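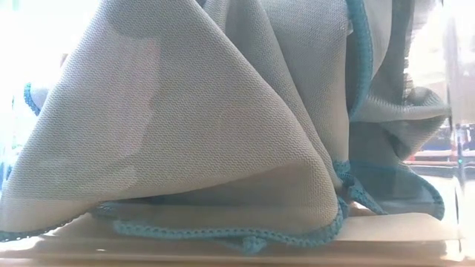
Equipment Review: The Noko Two-Arm Cloth Handling Kit

Published 2022-07-18
By the Michailidis Equipment Review Office
75 shares | 6 comments

Purpose of the review

The Michailidis office reviews bench automation for small laundries, textile repair shops and training centers. The Noko kit is sold by Sandorar as a complete station for picking up, sorting and binning small cloths. It is priced at $2,394, with the worktable and bins purchased separately. The review was conducted at the Mokdale workshop with household cleaning cloths, including knitted ones with a contrasting edge.

Setup and layout

The kit is supplied as two black arms, a set of black rails and the fittings that hold them together. The rails are laid out as a rectangle on the tabletop, and the arms reach inward from opposite sides. Assembly required one working day. The printed manual covers the rails well but gives only a single page to cable routing, and the cables need more care than that page suggests. Purchasers should allow free space on both sides of the table, as the elbows extend past its edge. 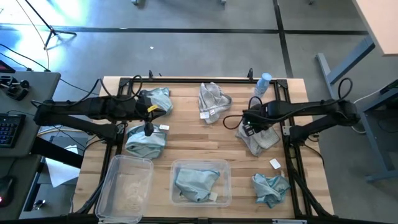 Once the station was assembled, the office ran 327 picks over the review period. Cloths lying in a loose heap were lifted without difficulty. Flat cloths were harder, and the grippers often closed on nothing when the fabric lay smooth against the wood. Sewn-in tags proved useful, as they gave the fingers something to take hold of. Two cloths were sometimes lifted together when their edges overlapped, and the supplied software did not detect this.

Placing cloths in clear plastic bins was the strongest part of the kit's performance. The fingers opened cleanly and rarely dragged a cloth back out. Bins must be kept where the arms can reach them, and the software requires their positions to be entered again whenever they are moved.

Noise was low. The arms may be used in a shared room without disturbing work at nearby desks.
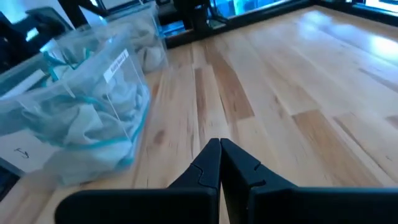
Does the kit fold cloths as well as sort them?
Folding is offered as a separate software package, which Sandorar expects to release in August. It was not part of this review.

Service and support

Sandorar answered two written requests within one business day. Replacement fingers are sold in pairs, and the supplier recommends a new pair after 2,000 picks. The office did not reach that number and cannot comment on wear.

Rating

The kit is recommended for training use and for light sorting work under supervision. It is not recommended for unattended operation until double picks can be detected. The office will review the folding package separately once a copy has been received.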